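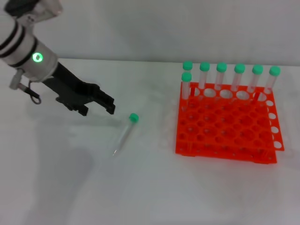
Can you keep saved garden seed in clear plastic test tubes with screw caps?

You can, as long as the seed is completely dry before the cap goes on and the tubes stay somewhere cool and dark.

Plotolside Gardeners' Board > Seed Saving > Tubes and racks, who's using them?

perrine_picard
Hello everyone! I've put the short version at the top because it gets asked every fall and every spring, but I wanted a proper thread for it too, so pull up a chair. I switched from paper envelopes to plastic tubes with the mint-green screw caps a couple of winters ago, and they stand in one of those bright orange racks with the round holes. I love it. I can see what I have without opening anything, and when my sister comes over wanting lettuce I don't have to go digging through a shoebox while she reads me the backs of all the envelopes. (She will do this.) The tubes were from Sirkgate and the rack came separately. What's everybody else doing, and how are you labeling? I have tried masking tape and it gets gummy.

Shanthi C
Oh, I'm so glad you started this. I do tubes for the small stuff only: tomatoes, peppers, basil, poppies, anything you'd lose in the corner of an envelope. Beans and squash go in jars, and I wouldn't try to talk anyone into doing it differently, a bean tube holds about enough beans to make you sad. For labels I use a strip of plain paper rolled up and slid INSIDE the tube with the writing facing out. Pencil, please, I had a pen fade on me and spent a whole May not knowing which pepper was which. Name on the top line, year under it, and where it came from if there's room.

vilmos_illes
I'm going to be the grump. I went to tubes and I went back to envelopes. Paper breathes. If your seed is a little damp when you put it away, an envelope will forgive you and a screw cap will not. I lost a whole tube of onion seed to mold that way, and it was onion I'd been keeping going since my mother's garden, so you can imagine how that went over in my house. Also clear plastic lets the light in, and that orange rack on a sunny shelf is very cheerful and terrible for seed.

perrine_picard
Vilmos, I'm so sorry about the onions, that's a real heartbreak. And you're right about light. I should have said that my rack lives in the hall closet, door shut, and only comes out to the table when I'm sorting. As for damp, I dry everything on a plate for two weeks and then do the snap test on anything big enough to snap.

Réka
Two weeks on a plate isn't dry where I live! Our kitchen is practically a greenhouse. I put the seed in a big jar with a cloth bag of silica beads for a week after the plate, and then into the tube. Small bag of beads, change them when they turn color. Since I started doing that I haven't had one spot of mold in a capped tube, tomatoes and onions included.

vilmos_illes
Fine, but now you own a plate, a jar, a bag of beads, a tube, a cap and a rack, and I own an envelope.

Réka
And I own live onion seed ;)

vilmos_illes
Ouch. Fair.

Irén P.
Good morning all, long-time reader. I run the seed table for our little swap at Cuevas and I'd like to put in a word for the rack itself, never mind the tubes. Get the kind with a lower plate as well as a top one, with holes in both, so the tubes stand up straight. We had a single-layer one and every tube leaned over like it was tired. Mine is a Tostovis and it has been dropped more than once. I fill it from the back and leave the front rows open, because if every hole is full you can't get your fingers around a cap, especially fingers like mine. At the swap I keep seven tomatoes in the back row and bring others forward as people ask for them.

One more thing, please don't lay a tube down on the table with the cap loose. They're round. They roll. I have swept up more poppy seed than I ever planted.

Shanthi C
Irén, the poppy seed! I had a volunteer patch by the back step for years from exactly that.

Question for you since you handle so many: how much seed are you putting in each? I had some 3,000 poppy seeds in one tube by my best guess and it looked like nothing at all, and then I felt silly saving it all when I'll use a pinch.

Irén P.
A pinch is plenty to hand out, so I fill mine no more than a third. I like some space at the top so the paper label isn't buried. For poppies I tap a little into a folded card and sow from the card. Pouring straight from a tube is asking for it.

perrine_picard
Folded card, yes! Writing that down. I'm going to try the paper strip inside too, I've peeled my last piece of masking tape. Vilmos, would you try one tube next season if Réka promised you some beads?

vilmos_illes
One tube. Not the onions.

Réka
Send me your address, I have a spare bag.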